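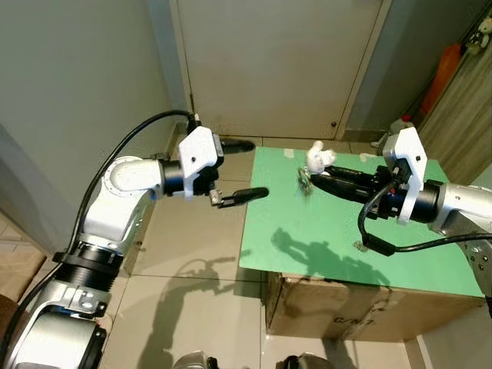

Heat loss through sectional and up-and-over garage doors

Senad Todorova and Perihan Sönmez
Second-year project, Building Services, Givircombe College

1. Background

Many houses on the Plandham estate have a garage built into the ground floor, with a bedroom above it. Residents complain of cold floors in winter. The ceiling insulation was improved during an earlier refurbishment, so this project looks at the door. Two types are fitted on the estate: a single-skin steel up-and-over door, and an insulated sectional door supplied by Brukavance.

2. Method

One garage with each door type was chosen, both facing north and both unheated. The garages are the same size and neither was used for parking during the test. Temperature loggers were fixed 400 mm from the inside face of the door, at mid height, with a second logger outside under the eaves. Readings were taken every 2 minutes over 107 hours in December.

Gaps at the sides and foot of each door were measured with feeler gauges before the loggers were started. The doors stayed shut throughout, apart from one opening of the sectional door at 16:30, when the householder needed a ladder. Readings for the hour after this were left out.

3. Results

The sectional garage stayed warmer than the other for the whole period. The difference was largest before dawn and almost vanished on mild afternoons. Wind had more effect than expected. On the windiest night the up-and-over garage followed the outside temperature closely, while the sectional garage lagged well behind it.

The foot seal on the up-and-over door had hardened and no longer met the floor along 70 per cent of its width. The sectional door had a full seal, although the top corner on the hinge side of the track – where the roller bracket had worked loose – let in a draught that could be felt by hand.

4. Discussion

The two effects, insulation and air leakage, cannot be separated from these readings. A fairer test would fit a new foot seal to the up-and-over door and repeat the run. We had planned this, but the seal ordered from Shojaei was the wrong profile and the replacement came after the loggers had gone back to the store.

Only one door of each type was tested. Floor temperatures in the bedrooms were not recorded, so the link with the complaints remains unproven.

5. Further work

Repeat with the new seal fitted. Add a logger on the bedroom floor. Tighten the roller bracket first and measure the corner gap again.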